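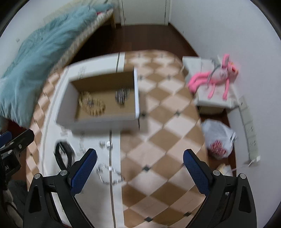

Handheld grippers on small shiny stuff: soft pads vs. the stock ones

Forum: Grippers and End Effectors

gearbox_gremlin
Started in February, finally have enough to post. I've been running two sets of handheld grippers on jewelry sorting (chains, rings, bead strings, bracelets, all going in and out of a cardboard box) and I'm having way too much fun with it. One set is the Fendine pair with the blue textured pads, the other is the Plitier pair with the flat hard pads it ships with. Same table, same box, same pile of junk jewelry.

Totals so far: 2343 picks on the Fendine, 1134 on the Plitier. Yes, it's lopsided, I know, I'll get to that.

Quick impressions. The Fendine pads are great on chain. You come down on it, squeeze, and the texture grabs a couple of links without you having to aim. Bead strings too! The Plitier is much better on rings, where you want a crisp edge and not something squishy that rolls the ring out the side. Watch bands are a tie.

What surprised me most was the linkage. The Fendine fingers open really wide, so you can straddle the box wall and go in with one finger on each side if you want to tip the box. I didn't plan on using that and now I do it constantly.

mothballed_servo
Nice numbers, but 2343 against 1134 isn't a comparison, it's a favorite. You got better at the task while you were holding the Fendine. What order did you run them in?

gearbox_gremlin
Fair hit. Fendine first, then Plitier, then back to Fendine. So the Plitier got me when I was already warmed up, which should help it if anything? But I take the point. I'm going to swap every 10 picks from now on until the Plitier catches up.

mothballed_servo
Ten is too short, you'll spend the whole evening changing hands. Do blocks by object. All rings with one, all rings with the other, then move on to chains.

tin_snips
I'd disagree with blocks by object. If you only do rings for half an hour you settle into a ring rhythm, and real sorting isn't like that. Mixed piles, longer blocks, coin flip for which set goes first.

Also — what are you using for tracking? On my setup a plain tabletop kills it completely. A busy tablecloth was the best upgrade I ever made and it cost less than lunch.

gearbox_gremlin
Skeser tracker, default settings. Patterned cloth too, same experience as you. The only time I lose it is when I whip the gripper over the box too fast and everything smears. Slow down a bit over the box and it holds fine.

lowpass_larry
Owner of the Barrientos pads here, checking in to be annoying. Have you tried them on the Fendine fingers? They're softer than the stock blue ones and I'd say they fix your ring problem, because the ring sinks in a little and stays put. I have roughly 4000 picks on mine and the surface still looks good.

mothballed_servo
Softer pads for rings is the opposite of what I found. Mine let a thin band lean over as soon as it touched anything on the way up. Stiff pad, small contact, done.

lowpass_larry
Thin bands, sure. Chunky ones with a stone are a different animal and that's most of what I pick. Maybe we're both right about different rings, lol.

tin_snips
Stud earrings are the real test anyway. Everything works on a bracelet.

gearbox_gremlin
Oh, studs are brutal. I end up pinching the cloth along with them about as often as not. If anybody has a trick I want to hear it!

tin_snips
Come in almost flat and close slowly, let one finger stay still and bring the object to it by moving your wrist. Works on the Plitier for me. Never got it going with anything textured.

gearbox_gremlin
Trying that tonight. And I'm ordering the Barrientos pads, you talked me into it. Plan is three sets, mixed piles, coin flip, long blocks. I'll log drops separately this time too, which I should have done from the start.

mothballed_servo
Log regrasps as well. Drops alone will make the soft pads look better than they are.

lowpass_larry
Objection noted, but yeah, log those. Get the thicker Barrientos version if they have it in stock, the thin one peeled at the tip on me.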